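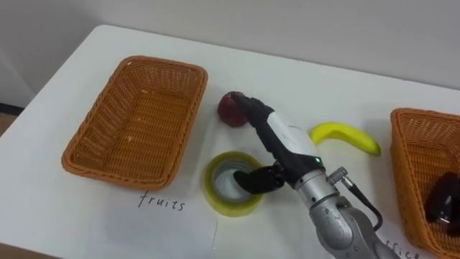
Need a decision on the second hand before the Q1 budget closes. Current hand stays on the sorting bench, that's settled, but Ojala wants a quote for a spare plus a wrist cable kit and I can't get Astudix to commit to a lead time. Items we plan to sort are mixed sizes, so whatever we buy has to cope with both an apple and a tape roll, one finger on the fruit and the thumb down in the core is the kind of spread I mean. The cheap two-jaw unit from Sestov won't open that wide. Ruled out, pls don't re-quote it.

Numbers so far:

- spare hand, Astudix: 2812, excl. shipping
- lead time: 9 weeks (verbal, nothing in writting)
- cable kit: waiting
- support plan: 14 months if ordered together, otherwise none

Also open: do we buy plain baskets and paper labels for the other benches or go for proper bins. My vote is baskets. Money goes to the hand.

Status: **waiting on purchasing** 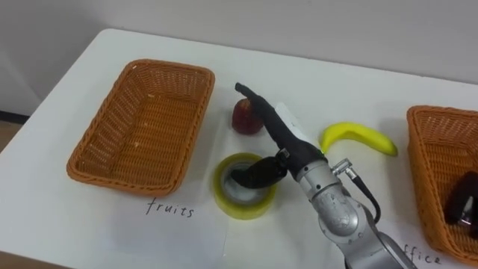

Khalil Rizk: no objection to the hand, but I'm not signing 2812 against a verbal lead time. Get it in writing. And split the cable kit onto its own line, it comes out of consumables. Haltau charged us restocking last time we bundled.

Ok, split done. Asked Astudix again for a written date, copied Ojala.

Update 2020-01-17: written quote in. Same price, same 9 weeks, cable kit still missing from it. Sent back.

Desk question from Ojala: keep the height-adjustable one or order fixed. Fixed is cheaper but then we're stuck if the next robot is shorter. Keep adjustable, same footprint, and plan floor space for the whole robot standing next to it plus its cable run. Floor cable cover goes on the list too, no price yet.
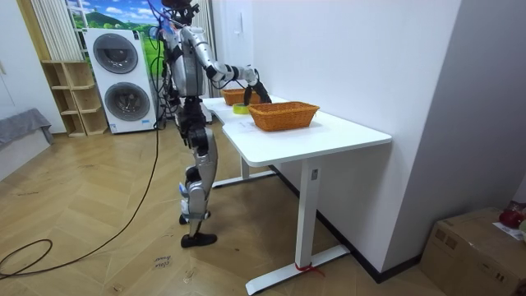
*Bench layout: robot at the desk, two baskets, cable on floor.*

Haltau offered a rental hand to cover the gap. Not taking it, the December quote had a deposit and we'd be paying twice for the same quarter.

Still need from purchasing:

1. PO number for the hand
2. which cost center for the floor cover
3. yes/no on baskets

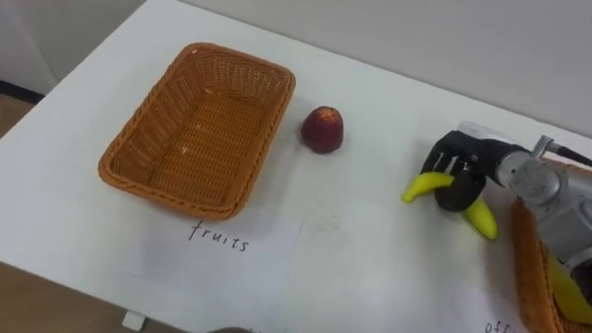 *Banana in the hand, red fruit still on the table.*

Leaving ticket open till the corrected quote arives. Next chase Monday.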